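Seasoning your Skeltano cookware before first use

1. Peel off any stickers and wash the pot in warm, soapy water. Take your time around the rivets, where a little factory dust likes to hide.

2. Dry it well, then rub 5 mL of canola oil over the inside with a paper towel.

3. Warm it on low for a minute or two, let it cool, and wipe away whatever oil is left.

Caution: Please don't use cooking sprays. They leave a gummy film that's a real bother to get off, whatever colour your pan is!

Note: Repeat every 40 washes or so you remember.

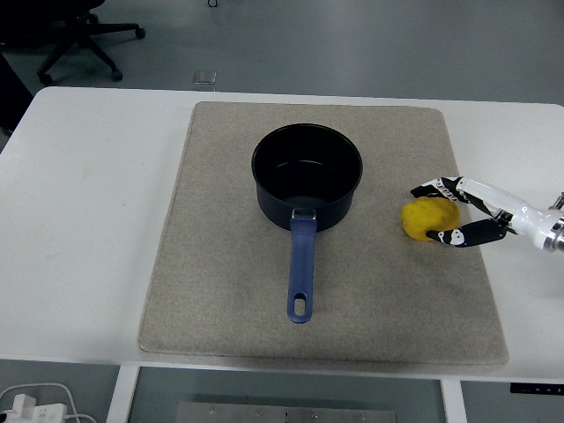
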